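Against the shared settings file

Thursday, January 9, 2020

Most small software firms keep their configuration in one place and are proud of it. One file, or one service that behaves like one file, holds the database addresses, the time limits, the retry counts, the feature switches and whatever else somebody once thought might need changing. Every program reads it at start-up. The argument in favour is that a value written once can't disagree with itself. I have worked under this arrangement at two firms and I now think it is a mistake for any system with more than a few parts.

My case rests mostly on Lollel, the booking system I looked after at Kenex until last year. Lollel was made of 11 services. They shared a settings file of more than 200 keys. The file lived in its own repository, had its own review rules, and was copied to every machine by a scheduled job. New starters were told it was the first thing to read. It was also the last thing anyone wanted to edit.

The trouble with a shared key is that its name records what the first author meant by it and nothing else. Lollel had a key called request_timeout, set to 60 seconds. The payments service used it as the longest it would wait for the bank. The search service used it as the point at which it would give up and show a partial result. The report generator used it, divided by two, for a purpose I never established. When payments needed a longer wait, the value went up, and search began to hang on slow queries long after the customer had left the page. Both teams had read the key correctly. They had each given it a meaning, and the file had no means of holding more than one.

The usual answer is better names. Call one key payments_bank_timeout and the other search_query_timeout, and the clash goes away. I agree that it does. But once every key carries the name of the service that reads it, the file has stopped being shared in any useful sense. It has become a set of private files stored end to end, with a common lock on the door. The teams still queue for the same review, and a badly placed comma in the search section still stops payments from starting.

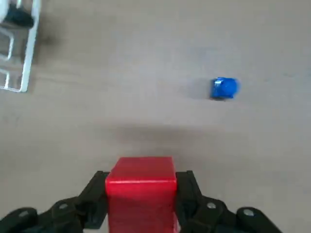
Estrella Tovar objects that the lock is the part worth keeping. With one file there is one history, so when the system misbehaves at night the person on call can look at a single list of changes and find the likely cause in minutes. Split the file and that person has to search as many histories as there are services, some of which they have never opened.

I take this objection more seriously than the one about names. A single history is useful, and I have been the person on call. What I dispute is that the history has to be bound to the storage. A deployment log gives the same list. If each service publishes its settings together with its code, a change to a time limit shows up as a release of that service, with a version and an author, in the same log as all other releases. In the old arrangement a settings change was not a release at all. It reached the machines by the scheduled job, and a service picked it up whenever it next restarted. That could be the same hour or the following month.

The delay deserves more attention than it gets. We had a fault in February that took six people most of a day to find. A key had been changed in the autumn. No service read the new value at the time, as none of them had been restarted. Then a routine security patch restarted the mail service, which loaded the changed key and began sending confirmations through a gateway that had been switched off. The patch was blamed and rolled back. The rollback restarted the service again, it loaded the same bad value again, and the fault stayed. The single history was there for anyone to read, and the line responsible was several months down it.

How settings should be divided

The rule I would apply is that a value belongs to the program that fails when the value is wrong. For nearly all values that is one program. It should be stored with that program, checked by that program's tests, and released with it. If two programs need the same number for different reasons, they should each have a copy. Two copies that happen to match are not duplication in the sense that matters. They are two decisions with the same result, and either can change without asking the other.

There remains a small group of values that really are common: the address of the message queue, the name of the environment, the location of the certificates. If these are wrong, everything fails at once. I would keep them in one place and I would keep that place short. When Rosales, the stock system that replaced the older half of Lollel, was designed, we allowed the shared section to hold only facts about the machine room. Anything that expressed a preference was refused. Time limits are preferences. So are retry counts, page sizes and every feature switch I have ever met.

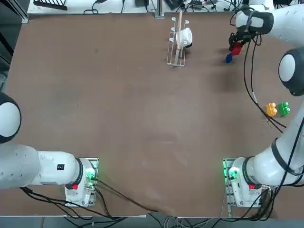
What it costs

The change is not free, and people who argue for it tend to be quiet on this point. Moving the keys out of Lollel's file was slow work. For each key we had to find every reader, and some readers built the key's name at run time by joining strings, so a text search missed them. In the end we added a line of logging to the loader and left it running until we had seen a full billing cycle. Several keys turned out to have no reader. We deleted them, one at a time, with more caution than they deserved.

There is also a standing cost. When the queue address moves, one edit is enough. When the firm decides that all services should retry fewer times, somebody has to open a change in each of them. I regard that as fair payment, given that a retry policy which suits the mail service will not suit payments, and the separate reviews are where that gets noticed. A manager who wants the change by the end of the afternoon will see it differently.

Tooling can lower both costs. We used Stestance, a small in-house checker, to compare the settings that each service declared with the ones it read. It refused a build when the two lists differed. It was a dull program and I would write it again before anything else, as most of the damage in the old system came from keys that were declared in one place, read in another and understood in neither.

Where I would leave the file alone

A system of two or three programs, written by people who sit in the same room, can share a file for years without harm. The meaning of each key is held in conversation, and the conversation is short. I would not spend a week splitting a file of that kind. The point to watch for is the first time someone asks who else uses a key before changing it. At that stage the file is still small enough to divide by hand, and the people who wrote the keys can usually still be asked what they meant.

Lollel passed that point well before I joined. The question was asked in a code review, answered with "probably only us", and the change was merged.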